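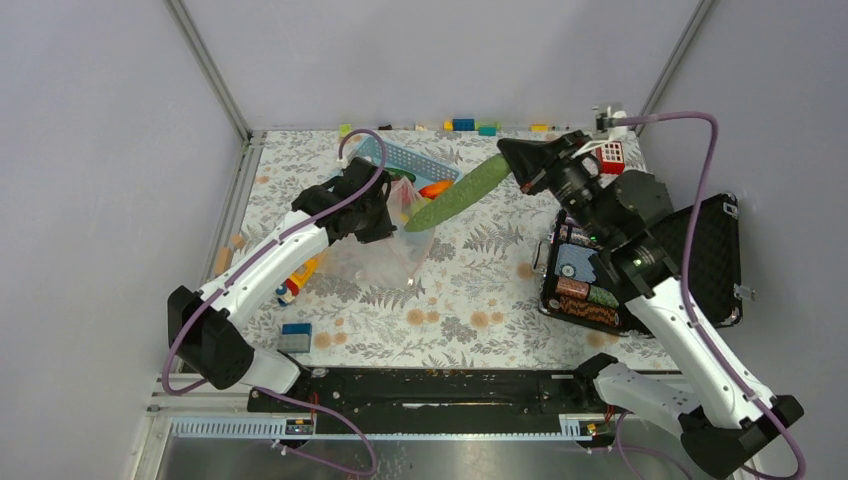

The Bramness soil carbon kit is sold to small growers who want their own numbers before they talk to anyone about an offset contract. I bought one in the spring for the vegetable ground at Zanstead, after a letter arrived asking if we would put two fields into trees. Those fields grow food now. Cucumbers are our main summer crop, and I wanted to know what the soil under it was holding before I answered.

The box contains a steel probe, a set of sample tubes, labels, a small scale and a printed guide. You pull cores, dry them, weigh them and mail them to the lab in Draststead. The price was $43, with one lab run included. Every extra run costs $20, and you will want extra runs. A single result from a mixed field says very little.

The probe is good. It went into our clay without bending and the depth marks are still readable. The scale is the weak part - it drifts if the table is not level, and I ended up using the kitchen one. The labels smear when damp, so write on the tubes.

Results came back in five days. The report gives a carbon percentage and a figure per acre, with a plain note about the margin of error. My neighbor Nivaldo Prado ran the same kit on his pasture and got a report just as clear, although his had the wrong field name on it. Graciela Urrutia, our crop adviser, looked at both and thought the sampling depth was too shallow for a contract. A buyer would want deeper cores taken by a third party.

The kit will not tell you what a planting scheme would store, or what you lose in rent and produce over the length of the deal. The guide has half a page on this and it reads like a sales sheet. The old Acuña workbook is better for that side and can be used with any lab.

I would buy the kit again for baseline testing. I plan to pull a second set of cores in November, from the same spots, and will add the figures to this page.

Posted 25/06/2024

2 comments | 5 shares

Search this site Go

Contact | Copyright, all rights reserved | Back to top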